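Last updated: Jun 10, 2026

# Recording the tray task with two hand-held grippers

These notes are for new members of the Dustaldale student robotics club who will record demonstrations for the Vetden project. You don't need to know how to program. You need two hands, some patience, and one free afternoon to practice before your recordings are counted.

The task is simple to say: move paper food trays on the table using only the grippers. A person does this without thinking. For the learning program it is difficult, because a tray is light, it bends, and its rim is thin. So we want many clean examples of the same movement, made by different people.

## What you need

- The two hand-held grippers with their marker cubes
- Paper trays, the tan ones with rounded corners
- The white table
- A laptop with the Utham recorder installed
- A soft cloth for the finger pads

Take fresh trays from the box when the old ones get soft. A tray with a broken rim teaches bad grasps, and later it is very hard to find which recordings used it.

## Step 1: Prepare the table

1. Wipe the table and put the trays within easy reach of both hands.
2. Leave the flowers on the table. We want the background to look like a normal room.
3. Start the recorder and type your member number. Choose the task `trays_two_hands`.
4. Check that both grippers show a green line in the recorder window. If one line is gray, unplug its cable and plug it in again.

## Step 2: Sit and hold the grippers

Sit close to the table, so that your elbows are not fully straight when you reach the farthest tray. Push long sleeves back a little if they touch the triggers. The cables should run back along your wrists and not across the trays.

Hold each gripper with the marker cube facing up and outward. The black-and-white squares are how the system knows where your hand is. If you cover them with your other arm, the position jumps, and that recording must be thrown away.
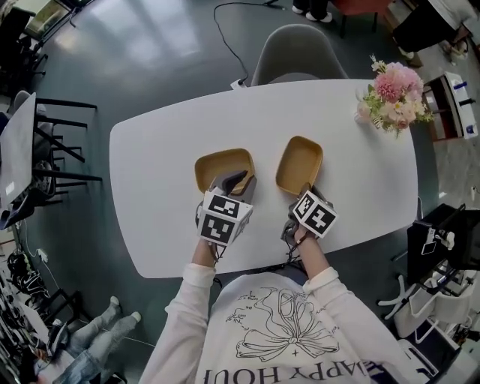
*Both grippers at work on the trays, with the marker cubes uncovered.*

It feels strange at first to have fingers so far in front of your own fingers. Practice for a while without recording. Most new members close the gripper too early, before the fingers have reached the rim.

## Step 3: Grasp the rim

1. Bring one gripper to the tray slowly, with the fingers open.
2. Put one finger inside the tray and one outside, so the rim is between the two pads.
3. Close until the rim does not slide. Do not squeeze more than this.
4. Use the other gripper to hold the tray steady if it turns.
5. Lift a little, wait one second, then move.

The short wait is important. In our November recordings many people lifted and moved in one motion, and the program learned to pull the tray sideways. We had to remove 144 recordings and make them again.
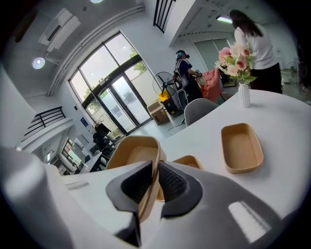 **What should I do if the tray falls in the middle of a recording?**
Keep the recorder running, pick the tray up again with the gripper, and finish the task. Then mark the recording as "recovered" in the list.

## Step 4: Put the tray down and reset

Lower the tray until it is flat on the table, and only then open the fingers. If you open too high, the tray drops and slides. Move both grippers back toward you and press the stop key.

Before the next recording, change the positions of the trays by hand. Turn one of them, or put one closer to the far edge. Please do not make neat rows every time — the program will remember the rows and fail with anything else.

One recording should take less than 60 seconds. If it takes longer, delete it and rest your hands. We ask for a break after every 7 recordings, also for people who say they are not tired.

## Step 5: Save your session

1. Open the list and play the last recording.
2. Delete the ones where a marker cube was hidden.
3. Copy the rest to the Mahmoud drive, in the folder with your member number.
4. Wipe the finger pads with the cloth. Paper dust makes them slippery.

The full set has 2,484 recordings now. After you copy your files, write the new total on the sheet next to the drive, and close the recorder before you unplug the grippers.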